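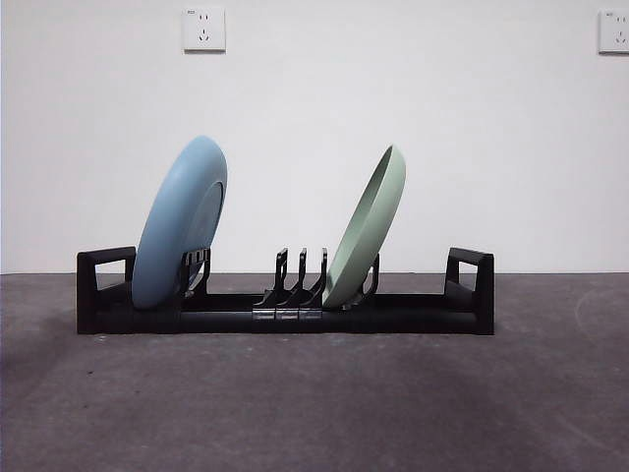 Page last changed in March. Older messages in this thread are kept in the list archive.

To: Lollwood Shared Kitchens list
Subject: Re: Dish racks for the narrow benches

Hi all,

Answering Pauline's message from last night, which I've left in below for anyone who missed it.

> Pauline Wragg wrote:
>
> We need to settle on a rack for the Prellham kitchen before the
> order goes in. The old wire one has rusted through at the feet and
> leaves brown marks on the bench. I'd like something plastic, long
> and low, that will sit against the wall under the shelf. Our plates
> are thick in the rim and the last rack wouldn't take them. Can
> anyone say whether the black one is any good? I don't want to buy
> 10 of something and have them end up in the cupboard.
>
> Also, is Nasution still the supplier or have we moved to Bukeck?

To take the last question first, it's still Nasution for racks and tubs. Bukeck is only doing the tea towels and the bin liners. The minimum order with Nasution is 10 racks, or 20 if we want the freight included.

On the rack itself, I think it's fine for what you want. It's a long black base with a squared-off open handle at each end, and upright dividers along it for the plates. It's low enough to go under your shelf, and the colour doesn't show tea stains. It has no drip tray, so at Prellham you'd need a mat or a folded towel underneath unless the bench drains to the sink.

The thick-rimmed plates do stand up in it. I tried the blue ones and the green ones from the Lollwood cupboard. They lean a bit, the blue more than the green, and I'd leave a gap between them. If you put one in every slot the rims touch, and that's how we got the chips in the old set.

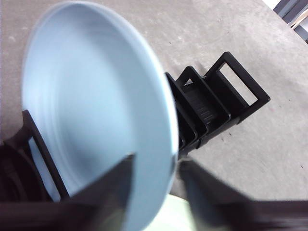
Light blue plate beside the rack dividers.

A few people have asked about loading it. Start from one end and have all the plates facing the same way. Put the lower rim down between the dividers first and then let the plate lean back. If you drop it in from above, the rim tends to catch on top of a divider and the plate sits crooked. Larger plates are best near the ends, with the small ones in the middle.

Cups don't belong in it. They tip over, and there's nothing along the front to stop them. We keep ours upside down on a towel beside the rack, and I'd suggest the same for Prellham — you have more bench than we do.

The other thing is what it stands on. Our grey top marks easily, so please lift the rack when you move it and don't drag it. Wipe under it at the end of the day as well. Crumbs and grit collect around the base and you don't notice until the rack is shifted.
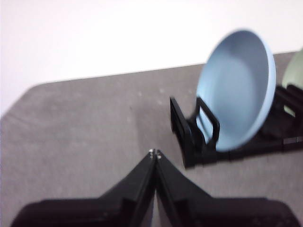

What it costs to run

Not much. The quote was for racks only, and we have nearly 100 dollars left in the kitchen line after the kettle. The hall grant is 1000 dollars, but that's for the hot water unit and I'd rather leave it alone. If Prellham takes four and Lollwood takes four, that leaves two spare for the upstairs kitchen, and we're at the minimum without having to chase anyone.

Cleaning is easy enough. Warm water and a bottle brush between the dividers every second week, and a soak if the scale builds up. Don't put it through the dishwasher. Ours went through once and one end came out slightly bowed.

The green pieces need a decision too. They're from a different set and we have an odd number of them. I'm happy to keep them at Lollwood for morning tea and send all the blue ones over to you, so that each kitchen has one colour and things find their way back to the right cupboard.

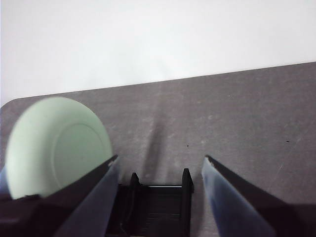 Pauline has since rung to say she would sooner split both colours between the kitchens, as the green are lighter to carry and the older members at Prellham prefer them. She is happy with four racks and will put a mat under each one. She also asked that the spare two not go upstairs until the shelf there has been fixed.

That's all right with me. If anyone else wants racks on this order, please reply to the list by 5 pm tomorrow and say how many.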